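**Ticket: ammonia detector in compressor room trips at shift change**
Site: Hullum cold store
Raised by: Hadiza Usman
Status: closed

**Hadiza, opening note**

The Nulta detector by the compressor room door has gone into alarm again, same as last night. The display jumps to 50 ppm, sits there, then drops back to zero. The portable meter read zero both times. We cleared the room, as per the site plan, and nobody felt unwell. I don't want people getting used to ignoring that siren!

**Comfort Amoah, reply**

Thanks Hadiza, lovely clear report -- and please carry on evacuating every time until we've found it. Could you send me the event log from the panel? Also, does the alarm come at the same time of day?

**Hadiza**

Log attached. Both alarms came just after 5 am, when the wash-down crew finish in the corridor.

**Comfort**

Oh, this is a good one. The log has the reading going from zero to 50 between one sample and the next, with no climb at all. A leak near that door ought to show on the second head too, and that one stayed flat. I'd like to look at the cable before we blame the sensor.

Tried so far:

- Bump test with the Clellico gas kit: passed, alarm in under 30 seconds
- Swapped the sensor cell for the spare: no change
- Checked supply voltage at the panel: steady
- Opened the junction box in the corridor: water in the bottom, green crust on terminal 2

There it is! The gland on the underside had worked loose and the hose spray was getting in. I've cut back the cable, fitted a new terminal block and a sealed gland, and moved the box up the wall out of reach of the hoses.

**Hadiza**

Brilliant. We ran a full wash-down this morning with the portable meter beside the door and the fixed head never moved. Baidoo, who service the plant, have been sent the change so their drawing matches.

**Comfort**

Really pleased with that. Calibration done after the repair and the sheet is in the site folder. Closing.
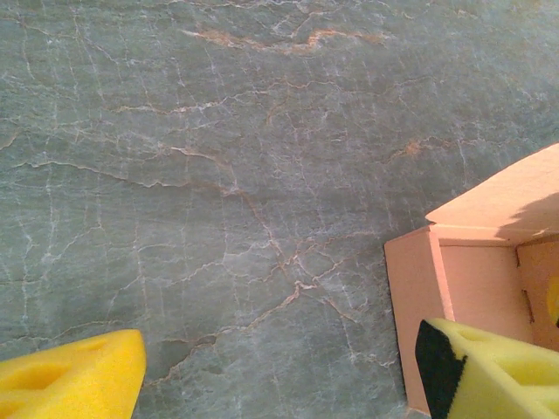 *Photo: Comfort Amoah*

Attachments: panel event log, calibration sheet, one photo. Reopen this ticket if the reading jumps again.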